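4. Exercice du maillot (club robotique Roltgate, bras Yeoman)

Avant de commencer, vérifiez que les deux bras sont en position de repos et que la vitesse est limitée à 240 dans le menu Pladow.

4.1 Posez le maillot en désordre sur l'assise grise. Ne le lissez pas avec la main.

4.2 Approchez le bras droit et prenez le tissu par un bord. Le bras gauche reste ouvert, à distance. 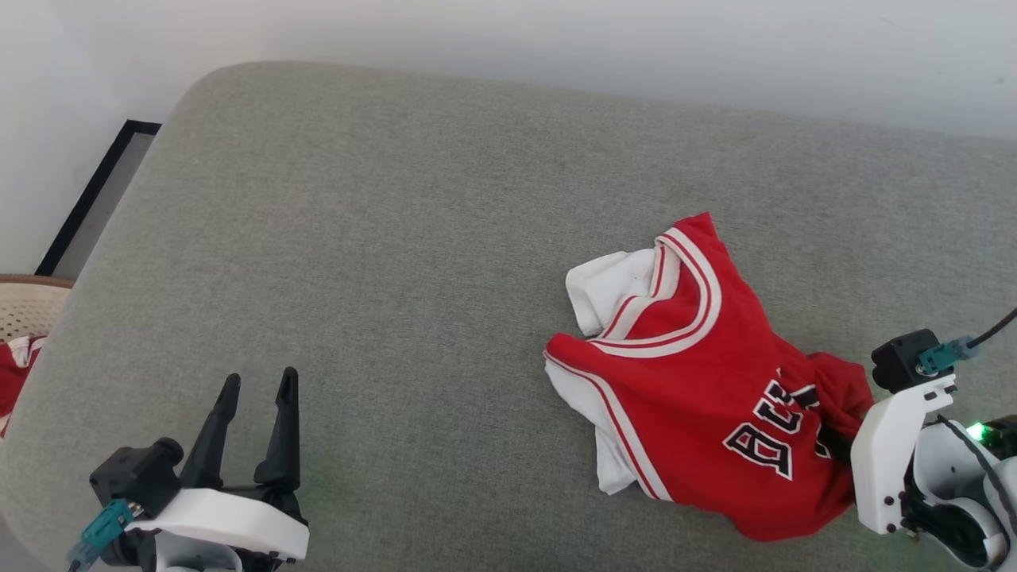

Fig. 7 – Bras droit au contact du maillot, pince gauche ouverte.

4.3 Contrôlez l'image de la caméra de poignet. Les deux doigts doivent être visibles en bas de l'écran. Si un seul doigt est visible, refaites le réglage du chapitre 3.

Attention : ne mettez jamais la main entre les doigts quand le moteur est sous tension.

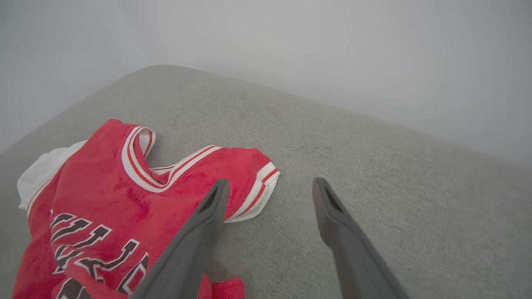 4.4 Ouvrez la pince, reculez le bras et enregistrez l'essai. Les essais de chaque élève sont numérotés de 100 à 499.

Note : si le message « Flasier 596 » s'affiche, appuyez sur Arrêt et appelez l'encadrant du mardi.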